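Sodium limits and canned beans: does rinsing count?

Posted in Food and Nutrition Help, 10/11/23

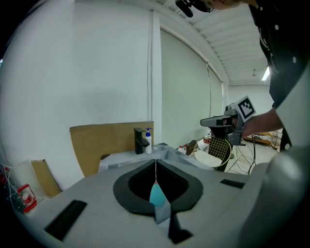 I am responsible for meal planning in a household where one adult has been advised to limit sodium. We rely on canned beans several times a week. The label on our usual can, the Koden kidney beans, lists 350 mg per serving. I now empty each can into a colander and rinse it under a square black faucet with a short spout, much like the one beside the pump bottle, for 30 seconds. May I record a lower figure in our food log after rinsing, or should I continue to use the number on the label? I would also like to know whether the liquid should be discarded in every case – several of our soup recipes call for it.

Posted by: Sollmont Kitchen

Draining and rinsing do remove part of the sodium, as much of the salt is held in the liquid. The amount removed varies with the product and the length of the rinse, so no single figure can be applied to every can. We recommend that you log the label value and treat any reduction as a margin of safety. Where a recipe calls for the liquid, replace it with water or an unsalted broth. If the household member has been given a daily limit by a physician or dietitian, that person should be consulted before the log is changed.

Posted by: Brasik Pantry Desk

Just buy the no salt added kind. Same shelf, usually the same price. I stopped rinsing years ago.

Posted by: chala887

Dried beans are a further option. Soak them overnight, discard the water and cook them without salt. They may be frozen in one-cup portions for up to three months. Please also review the other items in the soup – bouillon and canned tomatoes often contribute more sodium than the beans.

Posted by: member329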